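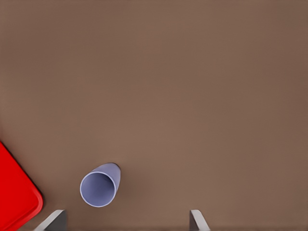 Spent most of this week on one fault in our simulated pick and place setup. Writing it down in case anyone else is stuck on the same thing.

The job is cup into tray. Lavender cup, red tray, brown table, two-finger gripper. On an upright cup the policy does well. Once the cup is on its side it goes wrong.

What happens: the arm comes down with the fingers open, closes, lifts, and carries nothing to the tray. Then it opens over the tray and the episode is logged as a success. The cup is still on the table.

We ran 2000 episodes with the cup tipped over. 67 of those marked successful had no cup in the tray at the end. I only found them by replaying the final states, after Aurelia Rainer asked why the totals on the Tokeck dashboard looked too good.

So there were 2 faults. The first is the grasp. The approach height was set for a standing cup, so on a tipped one the fingers closed above the wall and missed.

The second is the check. It looked at whether the gripper had opened over the tray and never asked where the cup was. I wrote that check in January and meant to replace it.

The second one bothers me more. A missed grasp in simulation costs nothing. A false success goes back into the training set and teaches the arm that waving an empty hand over a tray is fine.

Changes so far: success now needs the cup's position inside the tray rim, at rest, for 30 steps. If the fingers close all the way after a grasp, the episode stops and is marked failed.

Approach height now comes from the cup's pose. Better, but it still misses when the mouth points back towards the gripper. One finger ought to go inside the cup there and it catches the rim instead.

Nothing trained on the old labels is going on the real arm. Aurelia has pulled those checkpoints and I'm relabelling the lot.

Next job is the bowl task, which uses the same check. Not looking forward to that replay.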